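Tips from the Pistis open day, Venville
2021-02-08

The robot demonstrations ran in 16 short sessions and most were about jobs at floor level. These are the household tips I wrote down, for people who already have a machine at home and for people who only have a broom.

1. Clear the route first
Push dining chairs in before you start. Thin splayed legs are awkward for a machine and no easier with a mop. The Histau people leave a gap of 7 hand widths between a bench and the next piece of furniture.

2. Flatten the rug edges
A curled corner stops wheels and trips feet. Roll it the other way overnight under something heavy. Double-sided tape works on boards, but test a hidden patch for marks.

3. Pick up small metal things before sweeping
Lids, jar rings and bottle tops scratch a wood floor if they are dragged. Lift them straight up. On pale planks a shiny round piece is easy to miss from standing height, so look from the side with the light behind you.
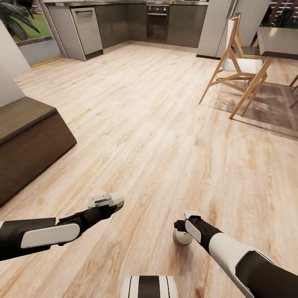
4. Wipe steel doors along the grain
Use a damp cloth, then a dry one. The Lưu stand had a fridge door that had been opened nearly 3,000 times and the only dull patch was next to the handle. Do that part weekly.

5. Don't forget the kick plates
Crumbs collect under the dishwasher and oven. A dry paintbrush gets them out of the corners. Brush towards you, then sweep.

The next open day is in December.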